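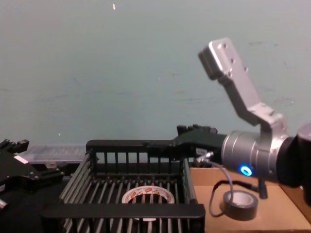
One buyer from Horex wrote to us that he had stopped using cardboard boxes for small parts, as the bottoms gave way after one winter in the shed, and he asked if the slatted crate would do better. We answered yes, and he has since ordered a second lot.

Raju open crate, black
Order no. 838
Sold by Stevum

The Raju is a black plastic crate, open at the top. The walls are made from rows of thin vertical slats, so air can pass through and you can see from the side if something is still inside. It is used for sorting, for carrying things between rooms and for storing goods which should not be closed in.

Load: up to 35 kg, when the weight is spread over the whole bottom
Height: 237 mm
Colour: black only
Lid: not included, the Flerkex lid fits and is ordered separately

Cleaning
Wash it with warm water and a soft brush. Please do not use a wire brush, it leaves marks on the slats. Dust collects in the corners, and for this a small paintbrush is good.

Please note
Very small pieces, such as screws or washers, can fall through the walls. For these put a sheet of cardboard inside or choose a crate with closed sides. The crate should not stand near a heater.

Delivery
Single crates are sent by parcel. For orders of 1,000 pieces or more please write to us first, so that we can tell you the delivery week. Crates ordered in January may take a few days longer.

Page last changed 8/4/21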